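The Long Goodbye of the Office Whiteboard

By Nuria Fikre

The whiteboard in the second-floor meeting room at Trudell has said DO NOT ERASE since before I was hired. Under the warning is a drawing of three boxes and an arrow. I have asked what the boxes mean. The man who drew them moved to Skostmont, married a dentist, and does not answer email. The arrow, I have been told in a lowered voice, may be important.

We were supposed to be rid of all this by now. Trudell makes parts for commercial ovens, and when management announced a "paper-light, board-light" future last September, a truck came from Zakport with four touchscreens the size of dining tables. Each one cost more than my first car and took longer to start on a cold morning. Training lasted 15 minutes, most of it spent looking for the pen.

The screens do a great deal. They save your notes and mail them to people who weren't in the meeting, who were happy not to be in the meeting and are now involved anyway. They turn handwriting into type. Mine wrote "oven gasket" and got "over basket," and for most of a week the purchasing department was pricing baskets.

The old boards, meanwhile, stayed up. Taking them down would have meant patching the walls, and patching the walls would have meant choosing a paint color, and there is a limit to how much change a company can absorb in one year. So each room now has two writing surfaces. People stand in front of the expensive one and write on the other.

I can see why. A whiteboard forgives you. You can write a bad idea on it, look at it for a minute, and make it go away with your sleeve. There is no version history. My cousin works at Abdella, a shipping office with over 200 employees, where every scribble is stored forever, and she says the brainstorming has become very polite. Nobody wants to be the person whose name is attached to "what if boats but faster."

Then there's the matter of supplies. Every office has a markers budget and no markers that work. The dead ones go back in the tray, where they are picked up, tried, sighed over, and returned. 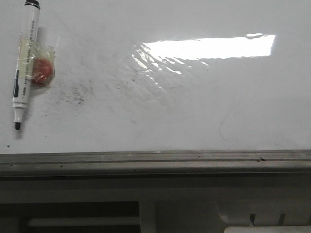 I once put 10 of them in the trash after a budget review and found most of them back in the tray the next morning. I suspect facilities. The smell of the things is half of what I remember from my twenties, along with the squeak, and the gray ghost of last quarter's sales targets showing through this quarter's.

In June 2025 the lease on the touchscreens comes up for renewal. There has been talk of keeping two and sending the others back to Zakport, and a meeting was called to go over the numbers. The screen in that room wanted an update first. Someone uncapped a marker and started a list of pros and cons in the only open corner of the old board, writing small, and leaving plenty of room around the arrow.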